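Section 4. Wiring and Board Exercise, Two-Arm Station
Putdale Robotics Club, Student Set-Up Guide
Prepared by Fedir Hordiienko, checked by Esther Barasa

Read this section before you come to the station. It continues from Section 3, where you have learned to start the arms and to save a pose. In this section the arms take the harness and bring it to the board. Please work in pairs: one student at the keyboard, one student at the stop button. Do not change places while the arms are moving.

4.1 Before you switch on

1. Check that the supply to the practice board is disconnected. The board stays without power for the whole exercise.

2. Put on the wrist strap and clip it to the ground point. Glasses are required, also for visitors.

3. Follow every wire by eye from its upper end to the cable gland. The green-and-yellow wire is the earth wire. It must have a wide, easy bend and must not be pulled tight. 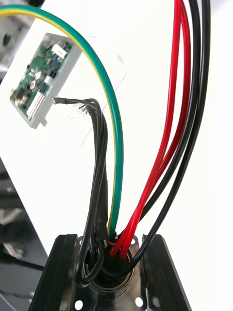

If a wire is pinched at the gland, do not pull it from above. Call the supervisor of the day and write the fault in the station book. The thin colored conductors are the weak point of this harness, and a broken one costs us a full evening of repair.

Note: Pair names for the Thursday group are on the door list. If your name is missing, ask Hnat Hrynyshyn.

4.2 Placing the parts

4. Lay the board flat in its tray. Set the tray on the table so that both arms can reach it without stretching.

5. Open both grippers fully from the keyboard. Never open the fingers by hand.

6. Give the harness to the left arm. Hold it by the metal flange, keep your own fingers behind the flange, and say "close" to your partner. The partner repeats "close" and only then presses the key.

7. Bring the right arm over the board with the fingers open. Stop there and look from the side. The wires of the harness should point up and to the right, toward the board's side, and the plug at the top should be free.
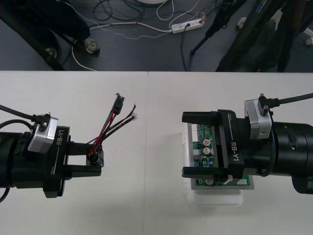 4.3 Bringing the plug to the board

8. Move the plug to the gripper which will do the insertion. The fingers must hold the plastic body of the plug. They must not hold the wires.

9. Set the speed to slow. In the Flonddale program it is the third line of the settings page, and it goes back to normal after each restart, so please check it every time.

10. Find the socket with the lettering "48V IN" at the edge of the board. Compare the shape of the plug with the shape of the socket before you go down.

11. Lower the plug in small steps. After each step wait until the arm is still, and look at the wrist camera view. Be careful with the tall capacitors. The second arm must stay above them during all of this step.

CAUTION: If the board starts to lift or slide in its tray, press stop. Do not try to hold the board with your hand.

12. When the plug is seated, open the fingers and go straight up. To take the plug out, use the same small steps in the opposite direction.

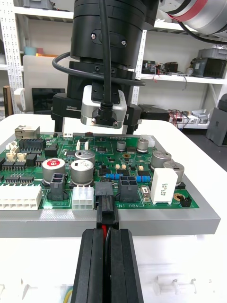 4.4 Close inspection of a board

13. Log in to the viewer with your station number. Station 193 is the one beside the window, and station 588 is the one by the sink.

14. Move the wrist camera above the board and come down slowly until you can read the small white labels. On the control board, find SFU-1 and SFU-2 first. They are printed vertically, each one to the left of its connector. From these two you can find the other places easily. LAN2 is printed above a white connector near the right side, and the word SWITCH is near the bottom.

15. Look along the pins of each square chip. Write in your sheet any pin which looks bent, or which seems to touch the next one. If you are not sure, write "not sure". We prefer this word to a guess. 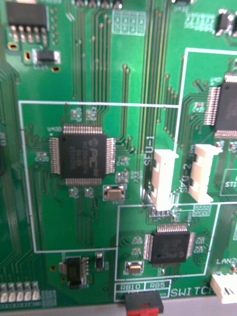
Save your view under your pair name and not under the name of the board, as last December two pairs wrote over each other's work and Svyatoslav Stelmakh could not grade them. The viewer keeps nearly 2,000 files and after this it deletes the oldest.

Do not move the slide switch during the inspection. It sits directly below the small labels RB5 and RB10, and you will use it in Section 5.

4.5 If something does not work

The arm does not answer: check the stop button first, then call the supervisor.

The plug does not go in after 3 attempts: stop, open the distance, and begin again from step 8. More force is not permitted.

The camera view is blurred: raise the arm a little and wait for the focus.

Put the harness back in its box with the wires in a loose loop, and sign the station book with the time you finished.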